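Tripods and the kit cupboard

The loan kit at Drarnham has been sorted through, and most of it is ready to go out again from August. Thanks to Fouzia Lashari and Junaid Malik, who gave up two evenings to empty the cupboard, wipe everything down and write out new labels.

The tripods took the longest. They get carried about in car boots and stood in wet grass, and they tend to come back with grit in the leg locks. Junaid has gone through each one, opened the clamps, cleaned the tubes with a dry cloth and tightened anything that had worked loose. Please don't oil the legs. Oil holds the dirt and the sections start to slip.

If you borrow one of the small tripods with the spreader brace, let the brace do its job. Pull the legs out until it stops, then set the height. Forcing a leg past that point is how we lost one last winter, and a replacement brace costs nearly as much as a second-hand tripod.
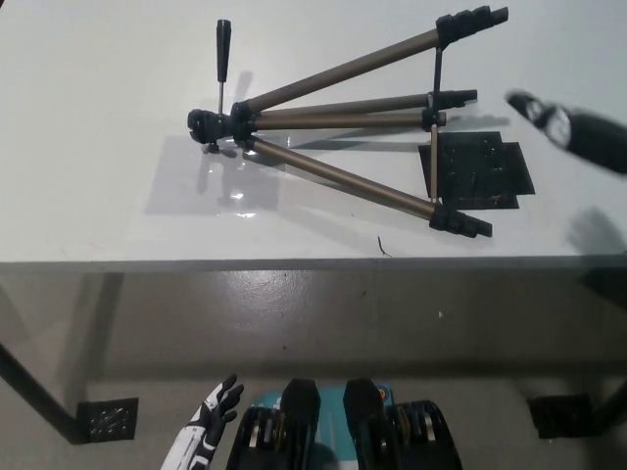 When you pack up, close the bottom sections first and shut every clamp before the tripod goes in its bag. The pan handle can be folded down or unscrewed, whichever suits you — but if you take it off, put it in the side pocket and not in your coat. Two handles are still missing. Margaux Chevalier thinks one of them went to the coast with the landscape group and would be glad to have it back.

Loans are for 4 weeks and the deposit is still £70, returned when the kit is. Write your name and phone number in the book by the door. Naheed Qureshi will be checking the book once a month and ringing people whose loans have run over.

We also have a few odds and ends that don't belong to anything, including lens caps, a Sethi shoulder strap and a shoebox of quick-release plates. They are on the bottom shelf. If you recognise something of yours, take it home. Whatever is left at the end of the month goes to the jumble sale.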